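Open day at Ultov – anyone else go?
Robotics & Automation > Shows and Visits

millrace_8
Posted 13 Feb 2024
Went to the Ultov open day with two guys from work. Parking was bad and the talks started late. The morning was the Drarier palletizing cell, same one they ran in August. The afternoon was the handheld gripper demo, where people do the task themselves and the recordings go into training the arm.

tapandie
I was there. The Drarier cell was the best part for me. They let us stand at the fence for a full shift change and the guy running it answered everything. The handheld part I didn't get. If a person has to do the job first, what are you saving?

millrace_8
You're saving the programming. Lemaire quoted us 14 days to teach one new part on our old arm.

tapandie
Then get a better quote. We do a new part in a day with a pendant.

Corbel
A day for a part that always shows up in the same spot, sure. We get returns in mixed totes and no two are alike. I asked how many recordings they want per task and was told some 1000. That's a lot of somebody's time, but it's hourly time and you don't need an integrator for it.

tapandie
And when the part changes you start over.

Corbel
They said no, you add to what you have. I didn't see that shown, so take it for what it's worth.

northbay208
Did they let visitors try the grippers? Zoline had a similar day and it was look, don't touch.

millrace_8
Yes, after the second talk. You work with one in each hand. My wrists were sore by the end – the weight is all out front. Small stuff was easy. Big smooth things were harder, because you have to come in square from both sides or it turns on you.

northbay208
Same pads on both fingers?

Corbel
Black with a mesh sort of texture on the ones I looked at. I'd want to know how long they last on cardboard dust. Forgot to ask.

tapandie
I'll give them that the two-handed stuff looked better than I expected. Still wouldn't buy it this year.

millrace_8
One from the afternoon, with the fire extinguisher box:

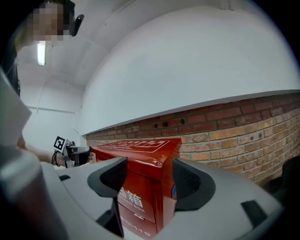 We're asking for a second visit with our own totes. If they say yes I'll post how it goes.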